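April 2019

Spent the evening on the display corner again. The Zestevard order came in short and the Vidal one came in whole, so the snack cans had to go out in a new sequence. I cleared the middle shelf first and wiped the front rail. It collects salt dust on the inner lip, where a flat cloth doesn't reach. A folded corner works.

Measured the shelf clearance at 796 mm floor to lip, same as in October. The spec sheet from Skandeo gives a different figure, measured to the underside. I have written both on the card inside the door so I stop checking it twice a year.

Tried the cans upright, then laid back against the rear. Upright they hide each other's labels from the aisle. Laid back, the lids face out and the color reads from farther away. The drawback is rolling. With a decent gap between them they stay put, provided the unit is level. It was 23 mm low on the left when I started. Two turns on the front foot, one on the rear, then checked again with the long level. 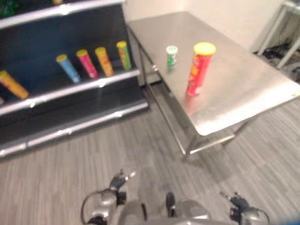
Middle shelf and steel table, green at the table end of the row.

Color order is yellow, light blue, pink, orange-yellow, green. I considered moving the pink to the end and left it. The dark back of the unit helps all of them, the light blue most.

The steel table is still too close for my taste. Its corner is rounded, so a hip survives it, but bending to the bottom tier means going in sideways. Moving it out means lifting, as the feet mark the floor if dragged. Left for tomorrow.

Invoice from Borkov for the replacement shelf clips: 149, delivery included. Filed. The clips fit on the second try; the first one was in upside down.

To do: reorder labels (1000 per roll, one roll is enough), tighten the lower crossbar on the table, find the short level.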